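Have you ever heard a grown-up say, "When I was your age, that only cost a dollar"? They probably sounded a bit grumpy about it. But they were telling you something really interesting about money, and it has a great big balloon of a name: **inflation**!

Inflation is when the prices of lots of things go up over time. Not just one thing, like mangoes after a bad storm, but bread and bus tickets and haircuts and footballs, all creeping upwards together.

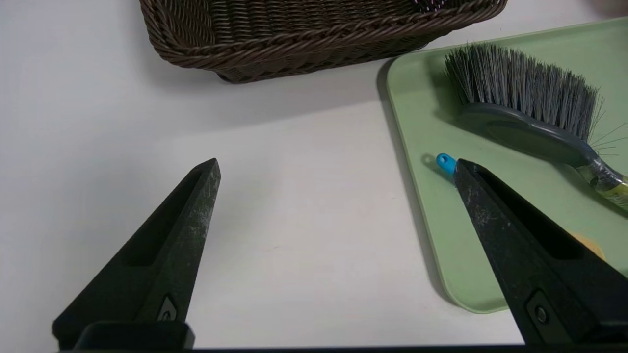
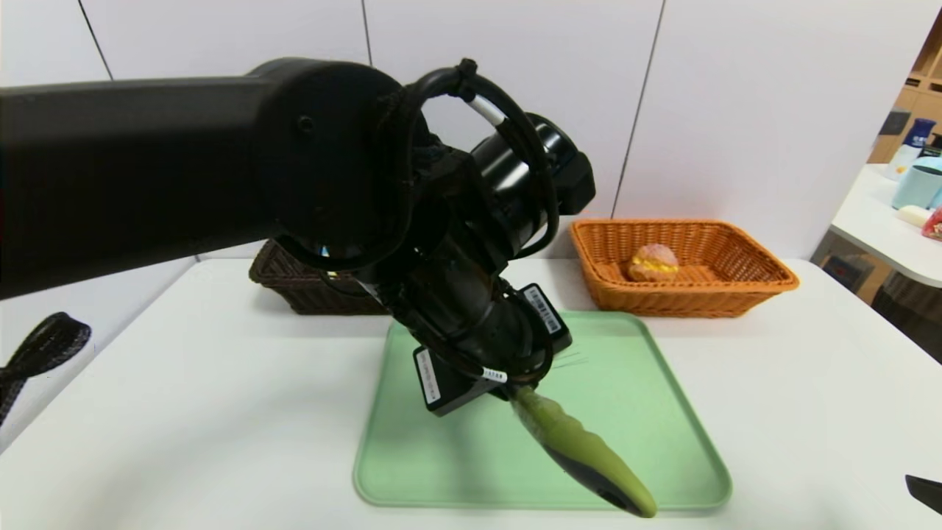
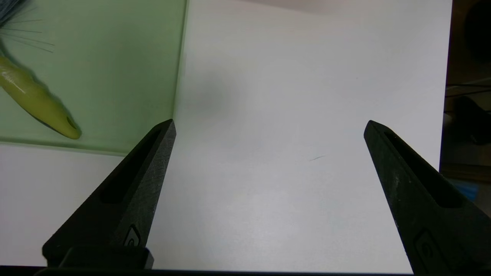
To see how it works, let's visit an island called Senitz.

## The island of the shiny shells

The people of Senitz don't use dollars. They use shells, and they have 3000 of them altogether. The favourite thing to buy on Senitz is a Plomelen, a sticky bun with jam in the middle and a crunchy top. (Yes, we're hungry now too.) A Plomelen costs 2 shells.

Then one morning a huge wave washes over the beach and leaves thousands more shells on the sand. Everybody grabs a bucket! By lunchtime every family has twice as many shells as they had at breakfast. Hooray, everyone is rich!

Or are they? Off they all run to the bakery with their pockets rattling. But the baker hasn't got any more flour than yesterday, or any more jam, and the oven is still the same size. There are just as many buns as before, and now there's a very long queue of people who each want extra.

"I'll give you 3 shells for one!" calls somebody at the front.

"I'll give you 4!" shouts somebody at the back.

So the price goes up, and soon a Plomelen costs 4 shells. Everyone has twice the shells, but they can only buy the same number of buns. The shells haven't changed their shape or colour at all - each one just buys less than it used to.

## Other ways prices can climb

Extra money is one cause of inflation, but there are others, and grown-ups who study money (they're called **economists**) love to argue about which one matters most.

Sometimes things get harder or dearer to make. Imagine the price of petrol jumps. The farmer pays more to run the tractor, the truck driver pays more to carry the wheat, and the baker pays more for flour. In the end your sandwich costs more too, even though it's the same old cheese and tomato!

Sometimes people simply *expect* prices to rise. If you thought bikes would cost more next month, you might rush out and buy one today. If the whole town did that, the bike shop would run low and might put its prices up straight away.

## Has this happened before?

Oh yes, and long before your grandparents were born. Roman emperors wanted more coins to pay their soldiers, so they mixed cheaper metal in with the silver. They could make more coins that way, but each one had less silver in it, and shopkeepers wanted more of them for the same goods.

Later on, Spanish ships carried mountains of silver across the ocean from the Americas. Over many years, prices in Europe kept on rising, and the silver was part of the reason.

## Is inflation always bad?

A little bit is quite normal. Most countries have a **central bank**, and one of its jobs is to keep inflation low and steady. If prices start climbing too fast, it can raise interest rates. That makes borrowing dearer, so people often spend less and the queue at the bakery gets shorter.

Trouble comes when prices race ahead of people's pay. It can be hard on savers as well. If you keep $30 in a jar for years and years, it'll still be $30 when you tip it out, but it might not buy as much as it did on the day you popped the lid on.

## Be a price detective

Ask an older relative or neighbour what they paid for these when they were your age:

- an ice cream
- a ticket to the movies
- a loaf of bread

Write their answers in one column and today's prices in the next. Then ask how much pocket money they got - you might be very glad you're getting yours!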